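The Password Was on the Whiteboard: A Talk With Kazimiera Dudek

August 6, 2023

Kazimiera Dudek has spent most of her working life being hired by companies on the worst week of their year. She runs Skeltine, a small incident response shop with a plain website and a phone number that rings at hours she would rather not discuss. When I reached her she was eating toast and reading somebody's firewall logs, and she apologized for the toast.

We were supposed to talk about ransomware. She was tired of ransomware. What she wanted to talk about was old accounts, the logins that belong to people who quit, vendors who got replaced, and trial projects that ended with a nice lunch.

"Everyone wants the story with the hooded genius," she said. "I've got a story with a guy named after a printer."

The printer story goes like this. A midsize parts distributor called Oosthuizen had moved its customer ordering system to a hosted product, Zitivex, and in the process somebody made a service account so the old warehouse label printer could keep pulling addresses. The printer was scrapped in March of the following year. The account stayed. It had read access to every customer record, a password that matched its username, and no expiration date.

"The printer was in a landfill," Dudek said, "and it was still logging in. I found that sort of moving, for a machine."

By the time Skeltine was called, someone had used the account to download customer records in small batches over several nights. The final tally was 1255 customers, with names, shipping addresses, order histories and in some cases a phone number. Of those, 1112 had to be notified by letter under the rules of the states where they lived. The remainder were businesses, and the company's lawyers spent what Dudek describes as a very expensive afternoon deciding whether a business has feelings. (The businesses got letters too.)
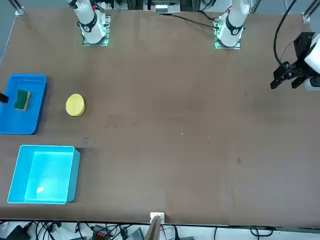 So how did the intruder get the printer's password in the first place?

Dudek says it was guessed. The username appeared in an error message on a public support page, and the first thing anyone tries with a username is the same word again in the password box. The logs showed two attempts. The first had a capital letter.

I asked whether she felt sorry for the people who set it up. She took a while with that one.

"The person who made the account did it on a deadline and wrote a ticket asking for it to be removed later," she said. "I read the ticket. It was a good ticket. It was assigned to a queue that had been shut down, so it sat there being a good ticket."

She has a low opinion of the public statements that follow these things, and will read them aloud in a voice if you let her. The draft at Oosthuizen began by saying the company took security seriously. Dudek asked them to take it out. They put it back. She asked again, and they moved it to the second paragraph, where it remained.

"You can't say that in the letter about how you didn't," she said. "Say what was taken. Say when. Tell people what to watch for, and put a number on it that a human answers. My mother should be able to read it standing at the mailbox."

The number, for the record, was answered by humans, at least until six in the evening. Most callers wanted to know if their credit cards were involved. They weren't; payments ran through a separate processor called Morkis, which held the card details and had nothing to do with the printer. One caller wanted to know if he could still get his order. Dudek listened to that recording twice.

She is just as unimpressed with the standard gift of free credit monitoring. It's useful if a Social Security number gets out, she says, and mostly decorative if what got out is your address and the fact that you bought a lot of hose clamps. The likelier trouble is a convincing email. Someone who knows what you ordered and when can write a very good note about a problem with your delivery.

"That's the part that works on smart people," she said. "It works on me. I clicked one last year. It was a test, and I had written the test."

I told her I didn't believe that. She said her staff had it printed on a mug.

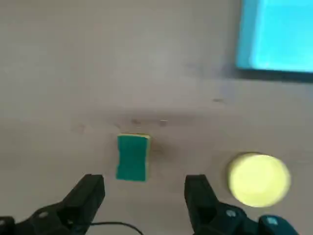
What She Would Have You Do

Dudek's advice is boring, and she knows it, and she charges for it anyway. Pull a list of every account that can reach customer data. Put a living person's name next to each one. If no name turns up within a week, switch the account off and see who yells.

"People hate that last step," she said. "They say, what if it breaks something? Well, then you've learned what it does. Right now you don't know what it does, and it has the keys."

At Oosthuizen the list came back with 20 accounts that had no owner. They were all turned off on the same morning. One of them had been running the lobby television. The rest produced silence, and as far as Dudek knows they're producing it still.

She also wants companies to keep their logs longer than they do. Zitivex had been set to throw away its access records on a short cycle to save on storage, and it was luck - plus one stubborn administrator who kept her own copies - that let Skeltine see the downloads at all. Without those copies the company would have had to assume the worst and write to everyone it had ever sold a bracket to.

As for the rest of us, the ones who get the letters, she suggests reading them. Change the password if there was one, and change it anywhere else you used it, and yes, she knows you used it somewhere else. If a message about your order shows up, go to the seller's site yourself and leave the link alone.

Her toast was long gone by then and another phone was ringing behind her. I asked if she needed to get that.

"They've been broken into since Easter," she said. "They can have four more minutes." Then she picked it up.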